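How to Teach Your Kids a Home Fire Drill

Most families have a fire escape plan in the sense that most families have a retirement plan: somebody once mentioned it. The good news is that a working one takes an evening to make and 2 minutes to run, and children enjoy it far more than you will.

What you need

Paper, a pencil, your smoke alarms, and a timer. A whistle is optional and, in a house with a six-year-old, unwise.

Step 1. Draw the floor plan

One sheet per floor. Let the kids draw it. The bathroom will come out larger than the garage and the dog will have its own wing, but they will remember a map they made. Mark every door and every window that opens wide enough for a person to climb through. Then go and open each one. In our house on Clillbridge Road this is how I learned that I had painted the back bedroom window shut, possibly years ago, with great care.

Step 2. Find two ways out of every room

The first way is usually the door. The second is usually a window. For upstairs bedrooms, decide now if you need an escape ladder, and if you buy one, read the instructions in daylight. Small children should not be practicing on a ladder from the second floor. Show them where it is kept, show them how it hooks on, and tell them a grown-up will handle it.

If there is no safe second way out of a room, the plan for that room is: close the door, put a blanket or clothes along the bottom, go to the window, and wave something bright. Call 911 if there is a phone.

Step 3. Pick a meeting place

It has to be one thing, outside, in front of the house, that doesn't move. A mailbox is good. A tree is good. "By the car" is bad, as the car goes to work. Ours was once "the neighbor's recycling bin," and I would rather not discuss it.

Step 4. Teach the door check

Back of the hand, against the closed door, then near the knob. Hot means use the other way out. Cool means open it slowly, and shut it again if there is smoke. Have each child do it on three or four doors until they stop giggling.

Then teach crawling. Get low, stay along the wall, keep going. You have to crawl too. Wear old pants.

Step 5. Set off the alarm

Press the test button so everyone hears the real sound. Warn the pets as best you can. Start the timer, go to your bedrooms, and run the drill from there. Whoever reaches the meeting place first stays put. Nobody goes back inside for shoes, hamsters, or the tablet.

Count heads out loud. Pretend to call 911 and have one child recite your address, including the apartment number. Ayman Ouali, who ran the parent evenings at our school, had his kids sing it. I resisted this for a month and now cannot stop humming my own zip code.

Step 6. Do it again in the dark

Wait a few weeks, then run it after bedtime. Tell the kids the day but keep the hour to yourself. Some children sleep straight through an alarm, and you want to find this out on a night when nothing is burning. If yours does, assign an adult to that room and write it on the map.

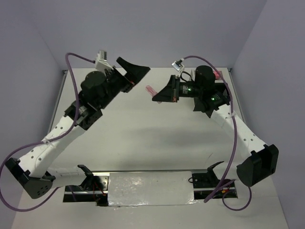 Aicha Metwally wrote in to say that her son slept through 62 seconds of alarm and then woke up when she whispered his name, so her plan now has her going to his door first while her husband takes the baby. She also suggests keeping a flashlight beside each bed and checking it every time you check the alarms.

I have added the flashlights. Ours came from a drawer, and half of them needed batteries.

Keeping it going

Run the drill twice a year. We do March and October. Test the alarms monthly, and look at the date printed on the back of each one while you're up there; most need replacing at ten years. Tape the map inside a kitchen cabinet at kid height and walk babysitters through it before you leave, even if you are late for dinner.

If you rearrange bedrooms, redraw the map. The dog's wing may stay.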